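Hanura opens cold drinks course

The Hanura centre in Trarmont will add a course on serving cold drinks to its evening programme from July 2019. It runs for eight weeks and costs 485 a head, with ice and glassware included.

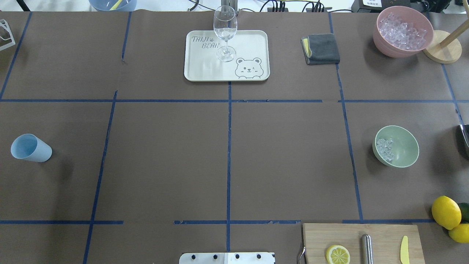 A wine glass on its tray, with ice in the pink bowl.

Learners begin with laying out a work table, marked into sections with blue tape, before moving on to glasses, ice and fruit. 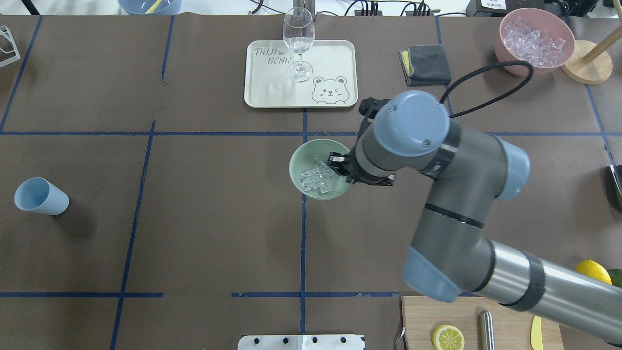
Issue 85, page 5

A green bowl holds more of the ice, and a lemon and a lime are set out near the corner. The centre has run catering classes since 2011. Places can be booked at the front desk or through the Khamphan Street office.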